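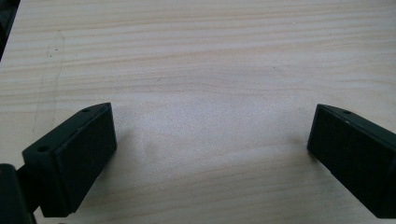 A light wooden tabletop at the Trollness clothing exchange.

Residents of Trollness will be able to drop off, sort and collect second-hand clothing at a dedicated folding room in the Sandu Centre from December, following a decision to make the seasonal clothing exchange a permanent service.

The exchange operated last winter from a corridor beside the centre's main hall. Over that period 1147 garments were received, and all but a small portion were placed with local households. Items unsuitable for wear were sent for textile recycling.

Under the new arrangements, the service will occupy the former meeting room on the ground floor. The room has been repainted and fitted with sorting tables supplied by Drenodetti, a joinery business on the harbour road. Shelving along the north wall has been labelled by size, with a separate bay for children's clothing and another for winter coats.

Service coordinator Brisa Lozano said the change would allow donations to be checked and folded on the day they arrive.

"Last year we were stacking bags against a wall and hoping to get to them by the weekend," Ms Lozano said. "With proper tables and a door we can close, the clothing can be looked over, folded and put out the same afternoon."

Clothing is brought to the tables in plastic baskets, where each piece is taken out, inspected for damage and folded before being shelved. Dark and light garments may be donated together and do not need to be separated beforehand.
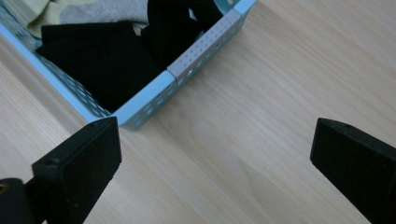
Donation guidelines

The centre asks that all clothing be laundered and fully dry when it is handed in. Shirts, jumpers, trousers, coats and children's wear in any colour are welcome. Underwear, single socks and items with broken zippers cannot be accepted at present. Bedding and towels should be taken to the Buka depot, which has its own collection program.

Households are limited to two baskets or bags per visit. Larger donations, including those from deceased estates, can be organized by appointment through the centre's front desk.

No referral or proof of address is required to collect clothing. Visitors may take up to seven items at a time, and fitting space is available behind the shelving.

The tables will be cleared and wiped down at the close of each session, and donors are asked not to leave bags at the door outside opening hours. The room can also be booked for mending workshops when the exchange is not operating. Each workshop will be open to 19 participants, with sewing kits provided. 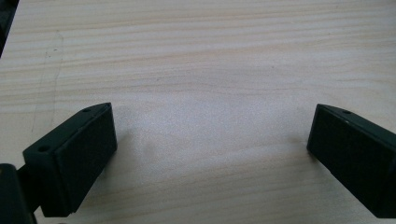
Pale wood grain on a tabletop at the exchange.

Enquiries about donations or workshop bookings may be directed to the Sandu Centre front desk between 9 a.m. and 4 p.m.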